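Ticket: Nightly price import stops part way, no error shown
Product: Mastusero Stockroom, with Gamix import add-on
Opened by: Gebhard Brunner, Aranda Home and Garden
Priority: Normal (asked for High, was told everyone asks for High)
Opened: March 20, 2026

What is wrong

The price list from our supplier, Skornetura, is loaded into Mastusero every night. It used to take a few minutes and end with a green tick. It still ends with a green tick. The tick is now the only part that works.

Everything up to row 1,952 of the file goes in. Everything after it keeps the old price. As the file is sorted by product code, we are up to date on bird baths and candles and living in December for anything beginning with T or later. A customer bought 22 trellis panels on Thursday's price, whichever Thursday that was, and was very nice about it, as you would be.

What I expected

Either all the prices, or a red cross.

What I have tried

1. Ran the import again by hand. Same result, same green tick.

2. Turned the add-on off and on. The Gamix page asked if I was sure. I was less sure afterwards, because turning it back on cleared the saved column settings and I had to match them all up again. If you do this, write them down first. "Net" and "Nett" are two different columns in the Skornetura file and only one of them has numbers in it.

3. Cleared the browser cache, as the help page says to do for this and for every other fault it lists. No change, apart from being logged out of the bank.

4. Looked for a limit on file size. The help page gives it as 30 MB. Our file is under 2 MB.

5. Opened the log. It has one line in it, and the line says "Import finished". I can't fault it for accuracy.

Reply from Mastusero support

Thank you for the clear report. Please could you clear your browser cache and try again? If the fault is still there, split the file in half and import each half by itself, then tell us which one stops.

Update from Gebhard

Cache cleared, see step 3. The bank and I are getting to know each other.

Splitting the file was a better idea. The first half went in whole. The second stopped at the same product as before, so it isn't the size and it isn't the time limit. I then cut the file down to that product and the five either side of it, and it stopped there again. I should have done this first and saved myself the column settings.

Opening the file in the spreadsheet shows nothing odd. Opening it in a plain text editor shows that somebody at Skornetura pressed Return in the middle of a description. The text begins with one speech mark (for inches), then has the line break, and there is no second speech mark to match. The importer sees an opening quote and politely waits for the closing one until the end of the file. It then decides that the remaining products are all part of one very long description, which explains why the plant stand's page now takes so long to open.

So the fault has two halves:

The file has a stray speech mark in it. That is Skornetura's to mend, and I have written to them.

The importer swallows the rest of the file and calls it a success. That is yours.

Workaround for anyone else who lands on this ticket

1. Open the price file in a text editor, not in a spreadsheet. The spreadsheet tidies things on the way in and untidies others on the way out, including product codes that start with a zero.

2. Search for the speech mark. Replace any that stand for inches with the word "in".

3. Join up any description that runs over two lines.

4. Save as plain text with the same name and run the import by hand.

5. Check the last product in the file against the shop. Ignore the tick.

6. Open the product where it stopped and delete the overgrown description. Save, then open the preview and look it over. Ours is the red pot on three black legs, and its preview has it lying on its side, which I will put in a ticket of its own.

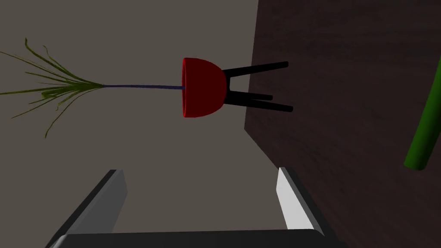 Status

Fault confirmed by Mastusero and passed to the Gamix team. Asked for: a warning when a quote is never closed, and a row count in the log so that "Import finished" has some company. Skornetura have replied that the next file will be clean. Keeping this open until one has gone through overnight with nobody touching it.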